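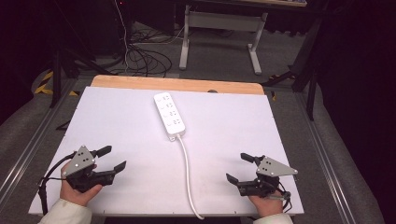
Unit 6 handout: Notes for the visit to the Drikby demonstration room
Course: Introduction to Automation
Instructor: Qistina Ngau

Read this before the visit in September. Bring it with you, along with a pen. Phones stay in your bag unless the host says otherwise.

Meeting point
Front desk of the Jiston building, 9:45 a.m. Herman Lau will sign the group in. The demonstration room is Room 327, on the third floor. Closed shoes are required.

What the demonstration covers
The topic is teaching by demonstration with hand-held grippers. A person holds one gripper in each hand and does the task at a table. The recorded motion is used later to train a two-armed robot. You will see the teaching side first and the robot side after the break.

The practice task uses a power strip with four outlets and a cord, set on a white board. The cord is the hard part. A rigid object keeps its shape when you grip it, so its position and angle tell you most of what you need. A cord bends differently each time, and pulling one end may move the strip as well.

Terms from Unit 5 you should know
Gripper: the part that holds the object. These have two fingers each.
Episode: one recording of the task from start to finish.
Bimanual task: a task done with two hands or two arms.
Reset: putting the objects back between episodes.

Points to watch for
Which hand moves first, and whether the other one holds still or helps. Look at how wide the fingers are open before they close on something. Watch where the gripper cables go when the arms cross over the table. Azlan Siregar, who runs the session, will do several episodes without talking and then repeat one slowly with comments. Hold questions until the slow one.

Stay off the floor rails beside the table and do not step over the tripod legs. Tape on the floor marks places to keep clear.

Trying it yourself
Each group of three gets one turn with the grippers. Keep your wrists loose and move slower than feels natural. Start with the fingers open. If you drop the cord, leave it and finish the motion. Teguh Goh will stop the recording.

Written work
One page, due at the next class meeting. Describe one episode in order, as a list of separate motions. Then pick one motion and explain what a robot would need to sense to repeat it. A sketch is fine if it is labeled. The report is worth 100 points. Students who miss the visit should see me about the Tarigan reading instead, pages 327 to 382.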